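Hullville hospital to move planned surgery to Narnby in November

August 9, 2025

Patients from Hullville who are waiting for planned surgery will be sent to the hospital in Narnby starting in November, while the operating rooms at Hullville General are closed for repairs to the roof and the air system.

The hospital announced the move in a letter mailed this week to 400 people on its waiting list. The letter says that operations already booked before the closing date will go ahead in Hullville as planned. Anyone booked after that date will get a second letter with a new time and the name of the ward in Narnby.

Emergency surgery is not affected. The hospital will keep one operating room open on the ground floor of the old east building for patients who can't be moved, and the maternity ward will stay where it is.

Halfdan Bach, the hospital's director of operations, said the work could not be put off for another winter.

"We had water coming in over the corridor outside the recovery rooms in the spring, and we patched it," Bach said. "The patch has held, but the engineers have told us what happens if we get heavy snow on that section. I would prefer to close on a date we chose."

The roof over the surgical wing dates from when the wing was built and has been repaired in sections ever since. The air system is newer but was fitted with parts that are no longer made. The contractor, Yordanov, which also did the work on the Hullville public library, will replace both at the same time. Bach said that doing one job and then the other would have kept the rooms closed for much longer.

The closure is planned to last 7 months.

The distance is the main worry for many patients. Narnby is across the river, and the direct road over the Murkutine bridge is down to a single lane in each direction on weekdays. There is a bus, but the first one of the day gets in after most surgery patients have been told to arrive.

Randa Qudah, who is waiting for a gallbladder operation, got her letter on Thursday. She does not drive, and her daughter works nights.

"They want me there before it's light out," she said. "I called the number and the woman was very nice, but she told me the shuttle times aren't final yet. So I'm supposed to plan around something that isn't final."

The hospital says it will run a shuttle van from its main entrance to Narnby every weekday, free for patients and one companion each. Seats will have to be reserved by phone. A timetable will be sent out with the second letter, and a copy will be posted at the front desk and at the pharmacy on Mill Street.
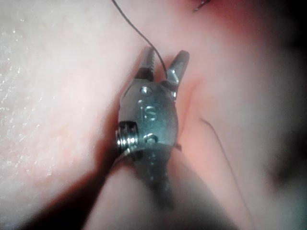
A surgical instrument with its jaws open between folds of tissue.

Patients can also ask to stay on the Hullville list and wait until the rooms reopen. The hospital is asking them to talk to their surgeon before they decide. Their place in line will be kept, Bach said, but he could not promise a date, and some conditions should not be left that long.

Surgeons and nurses from Hullville will travel with their patients. Under the agreement between the two hospitals, most people will be operated on by the same surgeon they have already met, using rooms that Narnby has available in the mornings. Checkups before and after surgery will still take place in Hullville, in the outpatient building behind the parking garage.

Hadi Nimri, the head surgical nurse, said the staff had been to Narnby twice to look over the rooms and learn where things are kept.

"It's small stuff, mostly," Nimri said. "Their supply room is on a different floor. Their paperwork goes in a different order. We want to get used to that before there is a patient on the table."

Nimri said a few of the nurses had asked not to travel, mainly people with small children, and they will work in the emergency room or in recovery in Hullville for the length of the closure. No jobs are being cut.

Bianca Sima, who represents the east side on the Hullville town council, said she supported the repairs but wanted more for people who live alone. The shuttle will take patients home as far as the hospital entrance, and Sima said that was not far enough for somebody who has just had an operation.

"From the entrance to my part of town is another bus, and then a hill," she said. She has asked the council to pay for taxi rides on the last leg, and expects a vote at its next meeting.

The hospital said it was open to the idea - it already gives out taxi vouchers in a few cases - but had no money set aside for it in this year's budget.

Businesses near the hospital have been told to expect less foot traffic during the work. Part of Garden Street will be closed to cars while a crane is in place, and the rear entrance to the parking garage will be shut. Drivers should use the entrance by the flower shop. Visitor parking will be free for the first 3 hours until the rear entrance opens again.

Jérémie Chevalier, who manages surgical bookings in Narnby, said local patients there should not see longer waits. The morning rooms being lent to Hullville have been out of regular use, he said, and the extra recovery beds are on a ward that was due to reopen this fall in any case.

Patients with questions can call the surgical booking desk at Hullville General on weekdays. People who are on the waiting list but have not had a letter by the end of the month are asked to call and check that the hospital has their current address.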